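**Product review: Gavar Practice Checker, second edition**
Prepared for the Rescombe automation group by Amos Park
3 January 2023

Gavar is a rule-checking tool for teams that test robot grasping in simulation before any hardware is switched on. It reads the log of a simulated run, compares it with a written set of rules, and produces a report that a supervisor can sign. Rescombe asked for a review before renewing its license. The first edition was judged too strict to be useful, and the supplier, Wilix, has since rewritten most of the rule set.

The review covered 534 simulated runs in household settings. All of them used a two-finger gripper and a single held object. Bastian Fuchs set up the runs and kept the records. The reviewer did not see his notes until the reports had been read and marked.

**Setup**

Installation took one morning. The manual is clear on the order of the steps, although the page on file permissions refers to a menu that no longer exists. Rules are kept in a plain text file, and each rule has a number, a short title, and a level: required, recommended, or advisory. A site may raise the level of any rule but may not lower a required one. This is a sound arrangement, and it will save a good deal of argument.

The second edition ships with 111 rules. Of these, 17 are required. They deal mainly with grip force limits, contact between the gripper and fixed surfaces, the naming of objects, and the keeping of records when a run is stopped early.

**The rules in use**

The grip rules are the strongest part of the product. Rule 12 asks that the contact area between finger and object be recorded at the moment of closing and again before the object is moved. The first edition asked for one reading only, and an object that had shifted in the fingers could pass without comment. Rule 14 sets a limit on how far an object may extend above the fingers before the operator must confirm its weight and balance. It is a sensible rule for tall or uneven objects held near a narrow base.
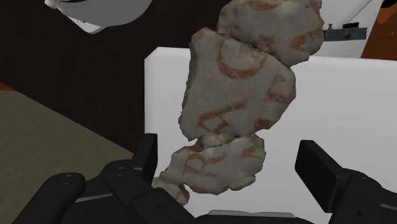
The object naming rules are less successful. Every object must be given a class from a fixed list, and the list is made up largely of regular items such as cups, boxes, bottles, and cans. Irregular objects fall under "other," and Gavar then applies the default friction and stiffness values without a warning. A team could collect a full set of passing reports on values that no one had chosen. We recommend that Rescombe raise Rule 31, which calls for a written note on any default value, from advisory to required.

Surface texture raises a related question. The rule set treats the look of an object and its physical shape as one property. In simulation they are often set separately, and a rough appearance tells the reader nothing about the shape used to work out contact. Wilix has been told of this and replied that a separate field is planned. No date was given.

**Reports**

Each report runs to two pages. The first lists the rules that were not met, in order of level, and the second gives the run settings. The wording is plain, and staff who had not used the product before were able to follow it. The reports do not show which version of the rule file was used. For any site that edits its rules this is a serious gap, and until it is closed the version should be written on the report by hand before signing.

Across the full set of runs, Gavar produced 3981 separate notices. A large share were advisory and repeated from one run to the next. They can be grouped, but the setting is turned off when the product is installed – we suggest turning it on at once.

**Comparison**

Panyasiri, which the group used on trial last year, is faster and has the better search function. Its rules cannot be edited by the site, however, and it does not keep a record of stopped runs. For a group that must show how a decision was reached, Gavar is the stronger choice.

**Finding**

Renewal is recommended for one year, on three conditions:

- Rule 31 is raised to required at all Rescombe sites.
- The rule file version is entered on every signed report.
- A passing report is not accepted as permission to run on hardware. The separate hardware check remains in force.

Questions on the test records should be sent to Bastian Fuchs. The marked reports are held with the group's January papers.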